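Can we still get a receipt for a donation made in February?

Trinh Phùng
Mon 18 May

Hello everyone. I help a small charity, Jollance, which buys warm lunches for children staying in the hospital. In February we had a fundraising dinner and we collected $1,278. One guest gave by bank transfer and now she asks for a receipt with her name. The transfer shows only the name of her shop, Đặng. Which name must we write? I am afraid to make a mistake.

Khang Huỳnh

You should write the name of the one who paid. If the money came from the shop account, the receipt is for the shop. Ask her to send you the bank statement first, and keep a copy with your papers.

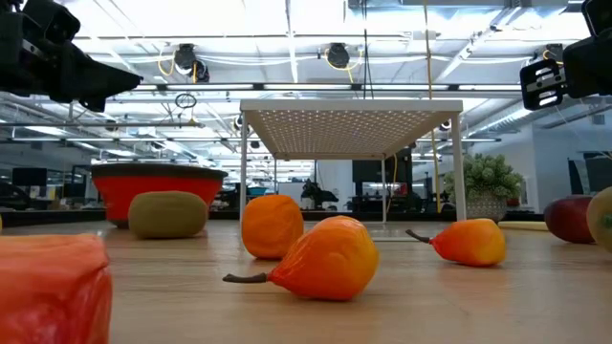
Annick Lacroix

I agree with Khang. Please check also if she ate at the dinner. With us, the ticket was $20 and the meal was worth $10, so we wrote both amounts on the receipt. The rules are different from place to place, so it is better to call your tax office.

Hưng Thái

just put her name, we always did like this and no problem in 2 years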